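Demonstration notes: teleoperation in the simulator

The May release of the Fivero demonstration set was closed with 1,694 accepted episodes. All of them were recorded in simulation by remote control, with an operator driving the arm through the Pidora hand controller. This item covers what changed in the recording procedure, what was rejected and why, and what people training on the set should know before they load it.

The controller sends a target position and orientation for the gripper, and a separate value for how far the fingers are open. The simulator works out the joint angles. In the previous release the operator's hand was mapped one to one, so a hand movement of a given length moved the gripper by the same length. This suited long reaches across a room and was poor for anything near a surface. Operators overshot, corrected, and overshot again, and the corrections went into the data along with everything else. A policy trained on those episodes learned to hesitate above objects in much the same way.

The mapping now has two rates. Coarse is unchanged. Fine scales the hand movement down and is held in with the trigger under the index finger. The change of rate is written to the episode as its own channel, so it can be used as a rough marker of where the approach ends and the contact part begins. Yaneth Restrepo, who wrote the mapping, advises against feeding that channel to the policy as an input. It does not exist at run time, and a policy given it in training comes to depend on it.

Flat objects remain the hardest class. A thin disc lying on a table offers little for two fingers to hold, and the useful range of heights is small. Too high and the fingers close on air. Too low and they press into the tabletop, the contact solver pushes back, and the arm shakes until the operator lets go of the trigger. Operators are now asked to come down from directly above with the fingers vertical, stop, and only then close. The stop matters. It puts a few still steps in the record between the two motions, and the segmenting script needs them.

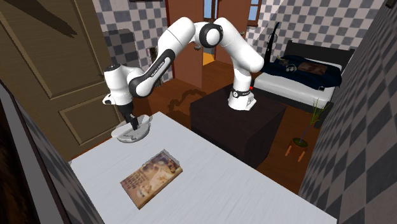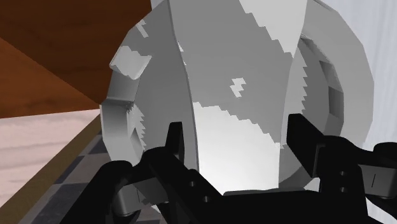
Simulated views: the arm over a disc on the table, and a large round object close up between the gripper fingers.

Each episode is stored with wide views of the room and close views of the gripper. The operator may drive from either and can switch at any point. Most begin wide, to see where the arm will pass, and go close for the grasp. Close views have a known fault in that a large object hides whatever lies behind it, and an operator working only from the close view will sometimes carry the object into a door or a cabinet without noticing. Collisions of this kind are flagged automatically by the Skumov checker and the episode is set aside for review. It is not deleted. Several people have asked for failed episodes to study, and these are kept in a separate folder with the same naming.

Rendering quality was left low on purpose. Shadow edges are jagged and curved rims come out as flat segments. Raising the shadow resolution made the edges smoother but slowed the picture enough for operators to feel the delay, and delay does more harm to a demonstration than a rough shadow does. Anyone who needs cleaner images can replay the stored joint states offline through the Yorath renderer at whatever setting they like. The replay has been checked against the original on 100 episodes and the joint positions agree at every step. Contact forces do not always agree, and should be taken from the original recording.

Rejections fell into a few groups. The largest was episodes in which the operator paused too long with the object held, usually while changing view. The limit is now 40 steps without movement, after which the episode is trimmed if the pause is at either end and rejected if it is in the middle. Next came grasps that closed on the object but at an angle that let it turn between the fingers. These count as successes if the task is only to lift, and as failures if the task is to place. The label file now carries both results — earlier versions gave one value and left the user to guess which task it referred to.

There were 16 episodes in which the operator's controller lost tracking and the arm held its last target. They are easy to find, as the hand position is constant to the last digit while time goes on. They have been removed, but copies may still be present in any local set downloaded before the release was closed. Run the checker again on older copies before mixing them with new ones.

Two items are open. The first is the finger opening value, which is recorded as commanded and not as measured. With a wide object the two differ for as long as the object is held, and some users will want the measured one. It can be recovered from the joint states, and a script for this is in the tools folder. The second is guiding the arm by hand on the real bench, recorded in the same format. The format is agreed and the timestamps are not. Hand-guided recordings run on the arm's own clock, and until that is settled they will be kept apart from the teleoperated set.

Faults in individual episodes should be reported by episode name and step number. Reports that give only the task name cannot be traced.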